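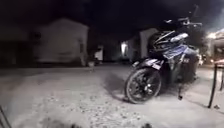
Night runs are my favorite part of building a street robot, and after five months of weekends in the shared shop at Dusora I can finally walk you through how we set ours up for them. By day our walker (we named it Ruchti) handles almost anything you put in front of it. After dark the same camera gives you grain and blur, and the detector has a lot less to chew on. A parked motorcycle is a great first target. It has a solid outline, it throws a shadow behind the front wheel, and the kickstand is thin enough to tell you right away whether your settings are any good. If you can pick out that kickstand on the concrete, keep going!

What you need

A legged or wheeled base that already walks or rolls reliably in daylight
A forward camera with manual exposure
A dimmable LED lamp, 500 lumens is plenty
A bracket that tilts
A remote stop button, and a second person to hold it

Step 1: Mount the lamp

Put the lamp low on the front of the body and the camera above it. I started with the two side by side and got a wall of glare off every bit of dust in the air. Moving the lamp down helped more than any software change I made that month. Tighten the bracket until you can only just move it by hand.

Step 2: Aim it

Set the robot on flat ground in the dark and tilt the lamp until the bright patch lands right in front of the feet and fades out from there. It feels wrong – you want to point it down the street like a car headlight – but the robot needs to see its footing first. Mark the angle on the bracket with a paint pen.

Step 3: Lock the exposure

Turn auto exposure off. Every lit window will yank it around otherwise, and the ground goes black just when you need it. I set gain to 5 on our camera and shutter to 1/200, then dropped the shutter speed one notch at a time until the pavement had some texture. Your numbers will be different, so write them down.

Step 4: Teach it about headlights

Now the fun part! An oncoming light can swallow whatever is carrying it, and the reflection on the road looks like a second object.

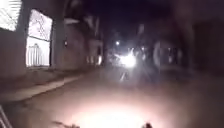
Headlight ahead, with its streak on the road and our own lamp patch in the foreground.

Thảo Lã wrote our fix in one evening. Any saturated blob gets a keep-out zone twice its width, and a thin vertical streak directly under a blob is thrown away. The robot slows down until the blob leaves the view. Lit windows trigger it too, so we ignore anything that stays put against the wall for 2 seconds while we walk.

Step 5: Walk it

Keep the speed at a slow stroll, with one person beside the robot and one on the stop button. Qistina Sopacua holds the button for us and she has a wonderfully fast thumb. Save the log after every street, and recheck the paint mark before the next one – brackets creep.

Our config file is on the shop drive under Trarnunwood, in the night folder.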